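Fluren Wood Floor Care: Your Questions, Answered
Last updated Mar 21, 2019

We get a lot of the same questions in the shop and over the phone, so Dayana Contreras and I sat down with a pot of coffee and wrote out our answers the way we'd give them across the counter. If yours isn't covered, please call. We like talking about floors, probably more than is good for us.

How often should I sweep a plank floor?
More often than you'd like, I'm afraid! Grit is what dulls a finish, and it comes in on everybody's shoes. In a hallway or kitchen I'd run a soft broom or dust mop over the boards every day, and in a spare bedroom once a week is plenty. If you use a vacuum, switch off the beater bar first – those bristles can leave fine scratches that only show up when the sun is low.

Can I use a wet mop?
A damp one, yes, and wrung out until you think you've overdone it. Water that sits in the seams will swell the edges of the boards, and once they've cupped it can take a whole season for them to settle back down. Please don't use a steam mop, even if the box says you may.

What cleaner do you recommend?
For most finished floors we send people home with Plileck, which is mild and doesn't leave a film. Mix 4 capfuls into a bucket of lukewarm water. If your floor is oiled, ask us for Solís soap instead, and try it inside a closet before you do the whole room.

Why do gaps open up between my boards in winter?
Wood shrinks when the air is dry, and heated houses get very dry indeed. Most of those gaps close up again by July, so I'd leave the filler in the cupboard. A small humidifier helps a good deal.

Do you refinish floors, or only sell supplies?
We do both. Mohit Dwivedi runs the sanding crew and will come out to measure and talk through stains with you. We take on jobs up to 1000 square feet, and anything larger we pass along to friends we trust.

How long before I can walk on a new finish?
Give it a full day in socks, and wait 4 days before you bring the furniture back. Rugs need longer, so hold off on those for roughly 60 days. I know that feels like forever when you have a favorite rug rolled up in the garage.
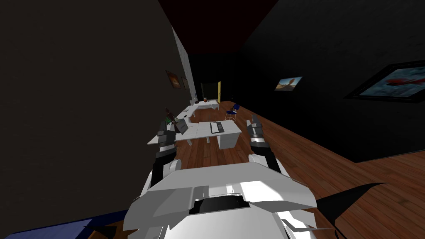 What should I put under desk and chair legs?
Thick felt pads are best, the kind that tack or screw on, as the sticky ones tend to slide off and collect grit. Check them every few months and swap out any that have gone flat or hard. For a rolling chair, look for soft rubber casters or lay down a mat made for wood floors.

Can you match a stain from an old floor?
Usually we can get very close. Bring in a loose board if you have one, or a piece of threshold, and leave it with us for a few days so we can mix a sample or two.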